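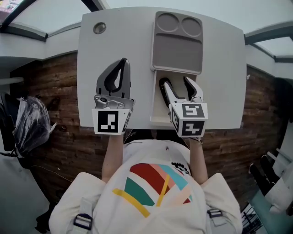

Clitach Legal Help
Wills, probate and later life
Community questions

Executor has not sent any accounts. What are we entitled to see?

Posted by Evik

I should be grateful for guidance on the following matter, which concerns an estate in England.

My aunt died leaving a will that divides the residue of her estate between three beneficiaries in equal shares. I am one of them. The will appoints 2 executors, of whom one has formally renounced. The remaining executor obtained the grant of probate in February of last year and is not himself a beneficiary. He is a family friend of long standing and does not act in any professional capacity.

The house has been sold. We know this only from the public register, as we were not informed by the executor. The funeral account was paid promptly and a legacy of £100 to a local chapel has been paid, and the chapel acknowledged it in writing. Beyond that we have received nothing, either in money or in paperwork. I have written to the executor twice. The first letter was not answered. The second received a short reply stating that matters were "in hand" and that an executor was not obliged to discuss the estate until it was complete.

My questions are these. Is the executor correct that he need not provide any information until the end? Are the beneficiaries entitled to see bank statements and invoices, or only a summary? Is there a time limit by which the residue must be paid out? Finally, if the other two beneficiaries do not wish to make a fuss, may I act alone?

I do not allege that anything has been taken. I wish to know the proper course before relations become worse than they are.

Posted by Metwally

The executor's statement is not a correct account of his position. A person who accepts the office of executor owes duties to those entitled under the will, and one of those duties is to keep proper accounts. Section 25 of the Administration of Estates Act 1925 requires a personal representative, when called upon by the court, to produce on oath a full inventory of the estate and an account of its administration. The section speaks of the court, but its practical effect is that records must be kept from the beginning. An executor who waits until the end before putting his papers together may find that he is unable to do so.

As to what may be seen, the position of a residuary beneficiary differs from that of a person who has been left a fixed sum. The chapel had an interest in its £100 and in nothing further. You have an interest in whatever remains after debts, expenses, tax and legacies, and every item of expenditure therefore affects your share. Estate accounts should ordinarily show the assets at the date of death, the sums received on sale, any income received during the administration, the liabilities and expenses paid, and the balance for distribution. Where an entry is unclear, it is reasonable to ask for the invoice or statement that supports it. You should not expect to be given every document in the file. Legal advice the executor has taken for his own protection in a dispute with you may be withheld, and correspondence on private family matters need not always be disclosed.

On timing, there is a period commonly called the executor's year. Section 44 of the same Act provides that a personal representative is not bound to distribute the estate before the end of one year from the death. It is often misunderstood. It does not mean that everything must be paid on the first anniversary, and there may be sound reasons for taking longer, such as an unresolved tax enquiry or a claim against the estate. Once the year has passed, however, the executor should be able to explain the delay if asked.

You may act alone. Your entitlement does not depend on the agreement of the other beneficiaries, although a letter signed by all three would carry more weight and would cost nothing.

I would suggest a further letter, sent by a method that gives proof of delivery. It should:

– state that you write as a residuary beneficiary under the will;
– ask for an interim account made up to the present date;
– ask for the completion statement on the sale of the house;
– ask for a list of what remains to be done, and when he expects to do it;
– give a definite period for reply. I would allow 3 weeks.

The tone should be courteous. Many lay executors are slow through worry or lack of experience, and a letter which accuses them of dishonesty will usually send them to a solicitor, whose fees may then fall on the estate.

If there is still no proper answer, an application may be made to the court for an order that an inventory and account be provided. In more serious cases the court has power under section 50 of the Administration of Justice Act 1985 to remove or replace a personal representative. It will not do so merely because the parties have fallen out, and the question of costs should be considered with care. You should take advice from a solicitor who deals with contested estates before starting either.

The above applies to England and Wales only.

Posted by Gornula

We had the same thing with my late father's estate and it took 2 letters from a solicitor before anything was sent. The accounts were in order when they came, apart from an insurance refund which had been left out and was put right afterwards.

I would add that you can obtain a copy of the will and the grant from the Probate Registry for a small fee if you do not have them already. The grant gives the value of the estate, and it is useful to have that beside you when the accounts arrive. I believe the executor also has to pay interest if he is late, but I am not certain of the rule and somebody else may wish to confirm it.

Posted by Metwally

In reply to the point on interest – an unpaid legacy of a fixed sum will usually carry interest from one year after the death, unless the will provides otherwise. A share of residue does not carry interest in the same way. The beneficiary is instead entitled to a share of the income the estate has in fact earned. If the proceeds of the house have been left for a long period in an account paying nothing, that is a proper matter to raise with the executor.

Posted by Evik

I am obliged to you both. The other beneficiaries have now agreed to sign a joint letter, and it will be sent by recorded post with the requests set out above.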